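I have a soft spot for old fantasy adventures, the sort where somebody finds a map in chapter one and half the cast is turned to stone by the end, so when the Groen box set of The Queen Under Toltosham turned up in a shop in Grostomton I had it under my arm before I'd even read the back. It cost more than I meant to spend. I regret nothing (well, very little).

The story, if you've never met it, follows a young ferryman who hears a voice in the river and sets off to free a sleeping queen from the drowned city of Toltosham. There are priests in dreadful hats, a high-cliff chase that goes on for ages, and a villain who has waited 926 years and still can't manage to lock a door. It's nonsense, and I loved it at twelve and I love it now. 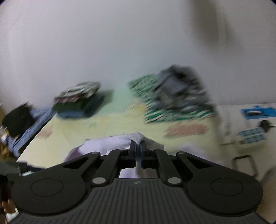 The new picture is a real treat. My old tape was so murky that the temple scenes might as well have been on the radio, and now you can see the painted ceilings and even the seams in the monster. Sound is less good. The voices are clear enough, but the music wobbles badly when the choir comes in, and I had to keep the remote close by.

You get 2 discs, the first with the film and the second with a long making-of, which is lovely, if a bit fond of itself. The booklet is thin. I'd hoped for something on the model work, and there's a single page.
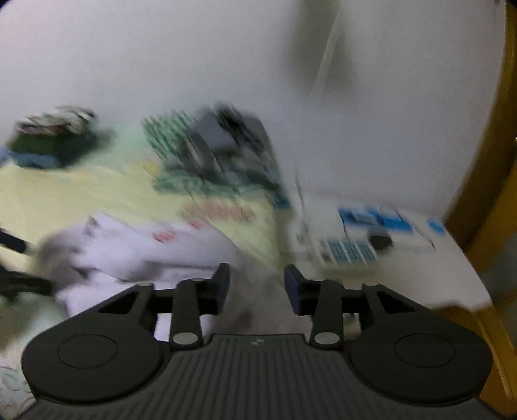
The monster deserves a paragraph to itself. It's a great crab-like guardian worked from underneath, and its claws open and close with such patience that I found myself leaning away from the telly. The film knows to hold on those claws for as long as it dares. When the ferryman finally slips through, I cheered, on my own, with a cup of tea.

Worth having, then, if you like this sort of thing. Wireo has promised the sequel for November and I've already put my name down.

Last updated: 21 September 2024

Comments

My box is numbered 309 of 750, is yours numbered too? It's on the bottom.

The choir wobbles on my copy as well. Turning the bass down helps a little.

Those hats! I'd forgotten the hats.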